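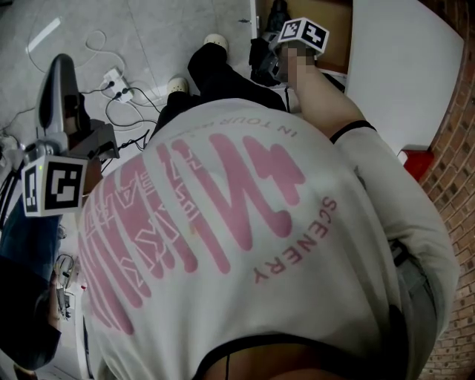 Progress report: handheld gripper good practice, Holroyd site
August 10, 2020
By the Flestura project team

Since June we have recorded 530 demonstrations toward the 3000 in our agreement with Dolla, and the part I'm happiest to report on is the rulebook. Version 2 is in daily use!

The main rules now read:

Check both marker cubes before every session. A scuffed or loose cube means the gripper comes out of use until it is replaced.

Hold still for a moment at the start and end of each take — our tracking software lines up far better with a clean start.

Keep floor cables out of the walking path, and stop the take if one catches a foot.

Blur hands and faces before any file leaves the site.

We threw out 121 takes under version 1, nearly all for hidden markers, and that pushed us to rewrite the section on wrist angles. Operators like the new wording, and it fits on one page.

Still open: how often to recalibrate. Handutlow is testing two schedules and we'll adopt whichever holds up — results go in the next report.

Recent items
Marker care sheet, version 2
Notes from the Handutlow visit
Operator sign-off form

Contact the Flestura project office | © 2020 Flestura | Back to top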